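Tolerance and Wear in Wooden and Molded Peg Puzzles for a Toy Lending Library

Project report, Design and Materials II
Author: Tudur Gwynne

1. Background

Toy lending libraries replace shape puzzles more often than any other item in their stock. The usual reason recorded at return is "pieces do not fit" or "pieces fall out." Both complaints concern clearance, the gap between a peg and the hole meant to receive it. The aim of this project was to find a clearance that a child of two can manage and that still rejects the wrong peg after a season of lending.

The work was carried out between September and November with the Treseo toy library, which lent three puzzles from its shelves. They are referred to by the names on the library's own labels: Ideo, Chung and Belo. Ideo and Chung are beech. Belo is molded plastic.

2. Shape and clearance
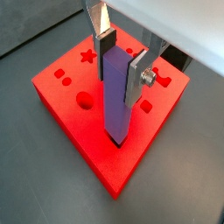 Clearance cannot be given as a single number for a whole puzzle. A round peg centers itself and needs no turning, so a small gap is enough. A square peg has to be turned to within a few degrees, and the permitted error grows with the gap. Shapes with several points are harder again. A star-shaped hole like the one cut into the top of the red board has five points to line up, and each inner corner is a place where the peg can catch. For this reason the gap was measured separately for each shape, at the narrowest place, with feeler gauges.

Two quantities were recorded. The first was the insertion angle, meaning the largest error in rotation at which the peg still dropped under its own weight. The second was false acceptance, meaning whether any other peg from the same set could be pushed through the hole by hand.

3. Method

Each puzzle was measured as received. The pegs were then cycled by hand, in and out, 2000 times per hole. Measurements were repeated at the halfway point and at the end. Cycling was done in sessions of no more than an hour, since tired hands push harder and wear the edge faster. Room humidity was logged at the start of each session because beech swells across the grain.

The feeler gauges were checked against a set of slip gauges in the school workshop. Readings that differed between two attempts were taken a third time, and the middle value was kept.

4. Results

The round holes changed least in all three puzzles. Wear on the square holes was concentrated at the corners, where the peg strikes first when it is slightly turned. In Chung, the corners of the square hole had rounded enough by the end of the test for the hexagonal peg to be forced through. This was the only case of false acceptance that was not present at the start.

Belo wore very little but had the poorest fit when new. Its oval peg could be pushed into the rectangular hole before any cycling had been done. The molded edge has a slight radius, which guides the peg in and also makes the opening larger than it looks.

Ideo had the tightest fit. On damp days two of its pegs would not drop at all, at any angle. One of them was sanded by the library in an earlier year, according to the repair card, and it now has a visible taper.
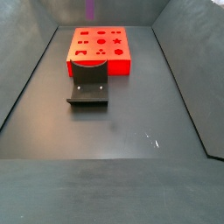
The taper matters more than the sanding marks suggest. A tapered peg enters easily and then binds near the top, so a child will often leave it half seated and the next person to handle the puzzle will strike it down with another piece. That bruises the rim of the hole. The bruised fibers stand up, the gap closes further, and the peg is sanded again.

5. Discussion

The gap should be set by shape, with round holes tightest and pointed shapes loosest. A small chamfer on the peg gave most of the benefit of a larger hole without allowing the wrong piece through. This was tried on 13 spare beech pegs, and 2 of them split at the chamfer along the grain. Both had been cut with the grain running across the peg.

The main weakness of the test is the hand cycling. An adult who knows where the peg goes does not scrape it across the board first, as children do, so surface wear around the holes is probably understated. The humidity range was also narrow, and the beech results should not be applied to a heated building in winter.

6. Recommendations to the library

Record which shape has failed, by name, on the return card. Do not sand pegs along their full length; chamfer the lower edge only. Store the beech puzzles with the pegs out of the holes. Withdraw Chung from the under-threes shelf until the square peg and its neighbor have been replaced.

Full measurement tables are in the appendix.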